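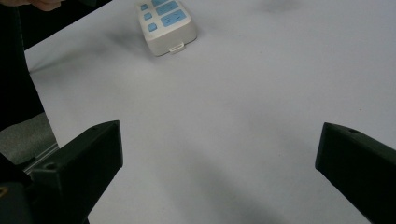

Smooth white surface, the kind Hellus is made for.

Hellus Cleaning Concentrate for Light Surfaces, 100 ml
By Gamura

Hellus is a mild cleaner for white and light worktops, desks and shelves. We developed it for customers who have a pale desk at home or in the office and are tired of the grey shadow that comes slowly where the hands and sleeves are resting. It has no perfume and no colour, and it does not leave a shiny film after drying.

The concentrate is mixed with ordinary tap water. One bottle makes four litres of ready cleaner, which for a normal household is enough for many months. Please use cold or lukewarm water. Very hot water makes a lot of foam, and then you must rinse again.

Suitable for
Painted and lacquered furniture, melamine, glass, glazed tiles, most hard plastics.

Not suitable for
Oiled or waxed wood, natural stone, leather and screens. For oiled wood we recommend Presuven soap from the same maker — it feeds the surface a little and can be used on floors also.

How to use
Take the objects from the table and wipe away the dust with a dry cloth. Put the ready cleaner on a soft cloth, never directly on the table, and wipe with long movements. For marks of coffee, pencil or ink, lay the wet cloth on the mark and wait four minutes before wiping. Dry with a second cloth.

If there are electrical things on the desk, pull out the plug and move them aside before you begin. They should be cleaned only with a dry cloth.

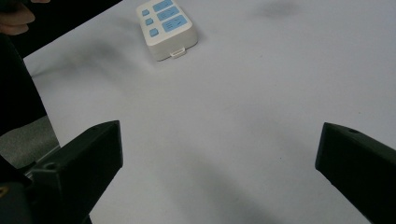
Storage
Keep the bottle closed, upright and away from children. The concentrate may become cloudy under five degrees, but it turns clear again in a warm room. Ready cleaner should be used within 28 days, so it is better to mix a small amount more often.

What is in the box
Bottle of concentrate with measuring cap, one grey cloth, instruction sheet. The empty spray bottle is sold separately.

Delivery and returns
Orders are sent from our warehouse in Bassey. Unopened bottles can be returned, and the postage back is paid by the customer. The new refill pouch will be in stock from May.

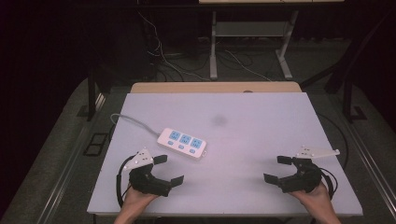
White board on a light wooden table. Use Hellus for the board; for the wood, please check the finish first.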